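Home | Reviews | Workshop | Events | Contact

Review: the Grallo two-arm bench at the Eneck open day
By Dymphna Coughlan
3 min read

Eneck opened its doors in September 2024 to show the Grallo bench, a pair of robot arms set up for taking apart old desktop computers. I went for the morning and stayed for two demonstrations.

Donal Mac an tSaoi ran the session. He kept the talk short and let us stand close to the table, which I liked.
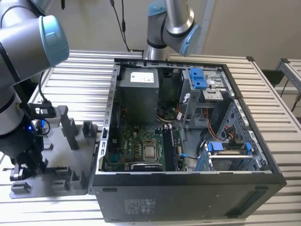

Desktop tower on its side between the two arms, side panel off.

The table top is slatted aluminum, and the fixture tray sits right on it beside one arm. With the case open you get a clear view of the memory slots, the processor and the blue drive latch. The bundled cables near the drives looked like the awkward part to me. Donal agreed and said cables take up most of his setup time.

The gripper is black, with two fingers and hex-socket screws you can reach with an ordinary key. I'd want that in any shop.
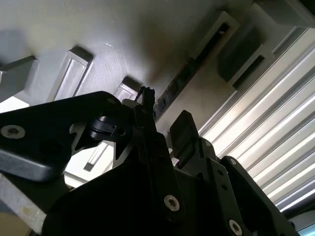

Price and verdict

Eneck quotes $2,872 for the tray and gripper set, arms not included. Spare fingers are extra. The handout was thin, and I had to ask twice about training. I'd still book a second visit before ordering.

Contact: Dymphna Coughlan, Plamano Reviews | © Plamano | Back to top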